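Progress Report 5: Comparison of Grippers and Arm Controllers in the Crank Assembly Task
Project Risa, simulation work package
Submitted by the Britport group to the Weerasinghe fund
Reporting period ending in April

1. Status

The simulation part of the work package is complete apart from one controller setting, described in section 5. The arm model, the two gripper models and the crank fixture were finished in the last period and were not changed in this one. All results below come from simulated trials. No hardware time was used or charged.

The plan called for each gripper to be run with each of two controllers on the same task. Three of the four pairings have full data. The fourth, the wide gripper with the force-limited controller, has partial data and is reported separately.

2. Test setup

The test cell has two arms on a common table with the crank fixture between them. For this period only one arm was active in each trial. The second arm was kept in the model so that its reach limits and collision volume would be counted by the planner, as they will be in the real cell.

The fixture has three wheels held in upright brackets on one base plate, with crank arms and handles between and beside them. The task is to approach a named part of the fixture from above, close on it, and carry out a short rotation without loading the bracket sideways. Start positions of the cranks are varied from trial to trial. The base plate is also turned by a small random angle, to keep the controllers from relying on a fixed approach line. 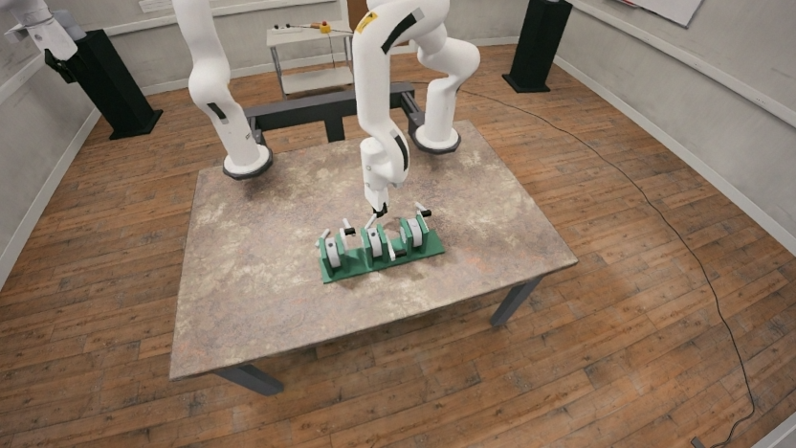

Figure 1. Right arm at the middle section of the fixture, gripper pointing down.

The middle section is the hardest of the three to reach. There is a crank on each side of the middle bracket, and the fingers have to come down between them with little room to open. Most of the planner failures in the last report came from this approach. We have since changed the planner so that it tests the open width of the fingers at the final waypoint, and not only along the path. The change added a small amount of planning time and removed most of the late aborts.

The room model was supplied by Wirus and includes walls, floor, pedestals and a cart. It has no effect on contact results. It was kept because the camera tests in the next period need a realistic background and we did not want to change the model between the two sets of trials.

3. Trials run

A total of 3527 trials were completed and logged. A trial was counted if the planner returned a path and the arm began to move. Trials stopped by a simulator fault were thrown out and repeated with the same start values. There were 37 of these, all with the same cause: the contact solver failed to settle when both fingers touched a crank arm and the base plate in the same step. Halving the time step during contact cured the fault. The trials logged before the fix were spot-checked at the shorter step and showed no difference that would change a ranking.

The two controllers were:

Position controller. Follows the planned path with fixed stiffness. Simple to set up and used as the baseline.

Force-limited controller. Follows the same path but gives way when the estimated side load on the fingers passes a set limit.

The two grippers were:

Narrow gripper. Slim fingers, short stroke, low closing force.

Wide gripper. Broader fingers, longer stroke, higher closing force. Needs more open space at the final waypoint.

4. Results

4.1 Approach and grasp

The narrow gripper completed the approach more often than the wide gripper at all three fixture positions. The gap was largest at the middle section and smallest at the left end. With the position controller, the wide gripper reached the middle section in 74 percent of trials. Nearly all of its failures there were contacts between the outside of a finger and a neighboring crank arm before closing.

Once closed, the wide gripper held better. Slip during rotation was rare at any crank angle. The narrow gripper slipped mostly when the handle was gripped near its free end, and mostly in the second half of the rotation.
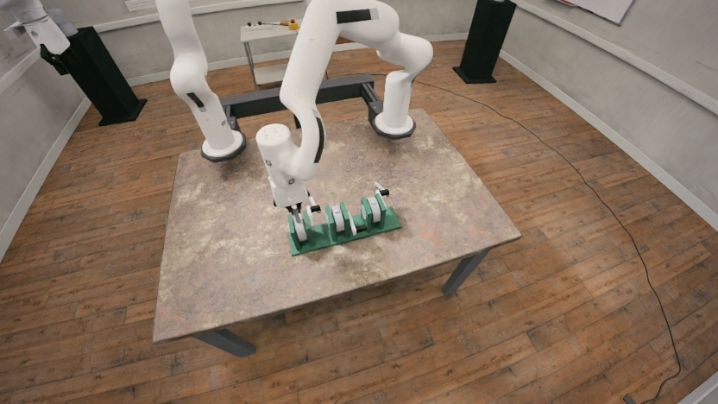 Risa Progress Reports, No. 5, p. 4

The left end of the fixture gave the cleanest data and was used to tune both controllers. An arm working there has a neighboring crank on one side only, so the approach can be shifted outward without cost. The left wheel was used as the reference target, and tuning values found at that position were then carried over to the other two without change. This follows the method agreed at the start of the project. It probably puts the middle position at a slight disadvantage, and the figures should be read with that in mind.

4.2 Side load

The force-limited controller lowered the peak side load on the bracket in every pairing for which we have data. The benefit was greater with the narrow gripper. It came at the cost of longer trials, as the arm often paused or backed off and approached again. In some cases this repeated several times, and the trial ended on the time limit with no load fault recorded. These are counted as failures in our tables, though in a real cell they would do no damage.

4.3 Controller rate

Both controllers were also run at half rate. The position controller was not affected in any way that mattered. The force-limited controller became unstable on closing and should not be run at that rate on the real arm.

5. Open items

The partial data for the wide gripper with the force-limited controller is due to the load limit. The value tuned for the narrow gripper is too low for the wide one and causes the arm to give way during normal closing. A separate limit is being tuned. The remaining trials will then be run in one batch.

The friction value for the crank handles is still an estimate. A measured value has been requested from Wirus and has not yet arrived. Slip results should be treated as a ranking of the two grippers and should not be used as expected rates.

6. Budget and changes to plan

Computing costs were below plan, and the balance has been carried forward. We request approval to move the two-arm trials back until the fourth pairing is complete. The end date of the work package does not change.

7. Work for the next period

Complete the fourth pairing. Repeat the narrow gripper trials at the middle section with tuning done at that position. Begin camera placement tests with the room model as supplied. Deliver the trial logs and settings files to Weerasinghe in the agreed format.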